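Brondov Bin Station Kit for Shared Workshops

Home > Workcells > Bin picking > Brondov Bin Station

Item 3940
Status: in stock, ships in 16 days
Price: $751 (kit without arm, without gripper)

Overview

The Brondov Bin Station is a parts kit and a build plan for setting up a two-bin picking station on a table you already own. It is meant for home builders and shared workshops that have a small or mid-size robot arm and want a repeatable place to practice picking mixed objects out of one bin and putting them in another.

The kit contains the pieces that take the longest to sort out when you build a station from scratch: the bins, the cable carriers, the wiring blocks, the stop circuit, and a set of printed templates for placing everything on the table. The arm, the gripper, the table and the clamps are yours. Most shops have the last two on hand.

The plan was first written for the workshop at Korkaner, where the station shares a room with a table saw and a laser cutter and has to be taken down when the table is needed. For that reason nothing in the basic build is screwed to the tabletop. Bins are clamped, cables are tied to the arm, and positions are marked with tape. Two people can strip the table in under half an hour and put it back the next evening without teaching the arm all of its points again.

What is in the box

Two open bins, gray, sloping walls
Printed placement templates, full size, on four sheets
Terminal blocks and labels for the low-voltage side
Stop button in housing, with 16 feet of cable
Cable ties, reusable, two lengths
Hook-and-loop wrap for air hoses
Roll of blue marking tape
Build book, 59 pages, with wiring drawings
Jeon object list (see below)

Not included

Robot arm and its controller
Gripper or suction tool
Table
Bar clamps
Camera and computer
Air supply, if your gripper needs one

Table and clamps

Use a solid wood or heavy laminated top. A door blank on sawhorses will move when the arm changes direction, and the picks will drift. If you have no choice, put weight on the lower shelf or strap the legs to the wall.

The bins sit one behind the other, long sides facing the arm operator. Clamp the rear bin first and check it against template sheet 2. Push the front bin up against it, check it against sheet 3, and clamp that as well. Ordinary one-handed bar clamps hold well enough. Snug is sufficient. If the wall of the bin starts to bow, back the clamp off a little, or put a scrap of wood under the jaw to spread the load.

Keep clamp handles out of the path of the arm. A handle that sticks up above the rim is the most common thing to get hit in the first week. Run the whole program at low speed after any change to the clamps, even a small one.

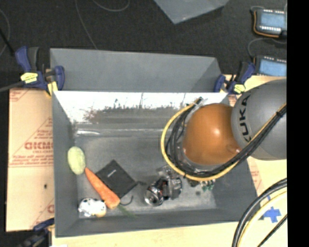

Bin station in use with a KUKA arm. Bins held with bar clamps, blue tape on the tabletop at right.

Cable and hose routing

Leave more slack than looks right. The cable has to follow the arm to the far corners of both bins with the wrist turned either way, and the length you need in the worst corner is always longer than the length you measured in the middle. A wide loop around the wrist works better than a tight one. Tie the bundle to the arm link above the loop and leave the loop itself free.

Air hoses can run with the cables or separately. We route them separately where the table allows it. A stiff hose tied into a cable bundle tends to pull the bundle toward the hose's own curve, and after a few hundred cycles something works loose at the connector.

Before running at speed, move the arm by hand or in jog mode to these positions and look at the loop each time:

All four corners of the front bin, tool just above the floor
All four corners of the rear bin, same height
Home position
Wrist turned to each end of its range over the center of the front bin

If the loop touches a bin wall or a clamp in any of them, move the tie point up the arm by a hand's width and try again.

Wiring

The low-voltage side uses the supplied terminal blocks. The build book has a drawing for gripper signals, one for the stop button and one for an optional stack light. Mount your I/O units off the work surface or well behind the rear bin, where a dropped object cannot land on them. Label both ends of every wire. The label sheet in the kit matches the numbers in the drawings.

The stop button must be wired to the safety input of your robot controller as described in the controller manual. It is not a substitute for the enabling switch or for guarding. Check with your shop's insurance and house rules before running the arm with people in the room. Mains wiring is not part of this kit and should be done by someone qualified.

Marking positions

Put down tape before you teach any points. A cross of blue tape at a fixed spot outside the bins gives you a reference you can jog the tool to at the start of each session. If the tool comes down on the center of the cross, the table has not moved. If it is off, find out why before going further.

Renew the tape when the edges lift. Mark the new center from the template, and do not copy it from the old tape.

The Jeon object list

Any small household objects will do for picking practice, but a mixed set shows up problems sooner. The Jeon list groups objects by what makes them hard to pick:

Round or oval, smooth surface: toy fruit and vegetables, balls, small gourds
Long and tapered: carrots (toy or real), markers, wooden spoons
Flat boxes: gift boxes, small electronics packaging
Thin and flexible: short cords, ribbon, shoelaces
Small and light: figurines, bottle caps, erasers
Dark on gray: anything black or dark gray that your camera may lose against the bin floor

Start with a handful of objects spread out, then let them pile up toward one side. Objects that end up against a wall are the real test for the gripper. The sloping sides of the bin help somewhat, but a finger gripper with wide jaws will still have trouble reaching between an object and the wall. Narrow fingertips or a suction cup are the usual fixes. The build book has a chapter on both.

Shiny grippers and bright overhead lamps can cause reflections on the bin walls that confuse a camera. Move the lamp to the side or add a diffuser. Painting the bins is not recommended. The paint scratches off within a month and the flakes end up in the gripper.

Fit with common arms

The templates are drawn for arms with a reach that covers both bins from one side of the table. If your arm is shorter, use the single-bin layout on sheet 4 and put the second bin beside the base. Larger industrial arms work well if they are mounted on their own stand. Do not bolt a heavy arm to the same table as the bins unless the table was built for it.

For gripper mounting, the Kumer adapter plate (sold separately) is drilled for several common flange patterns. Check the drawing on the Kumer page against your arm before ordering. Opened adapter plates cannot be returned.

Build time

Unpacking and placing the bins: one evening
Cables and hoses: one evening, more if your gripper needs air
Wiring and stop circuit: one full day, including checks
Teaching points and first slow runs: one evening

Groups building it as a shared project should plan for about twice that.

Care

Wipe the bins with a damp cloth. Scuffs on the floor of the bin are normal and do not affect picking. Replace a bin if a corner cracks, as the clamp pressure will open the crack further. Check ties and connectors once a month, or before each session if the station is taken down between uses.

Spare parts

Bin, single, gray
Template set, four sheets
Stop button with cable
Tie and wrap pack
Build book, printed

Spare parts ship in the same package as a station order when ordered together. The November revision of the template set fits all earlier bins. If you have the older sheets, the front bin position is unchanged and your taught points will still be good.

Returns

Complete, unused kits can be returned within 59 days. Bins that have been clamped are considered used. Write your order number on the outside of the carton.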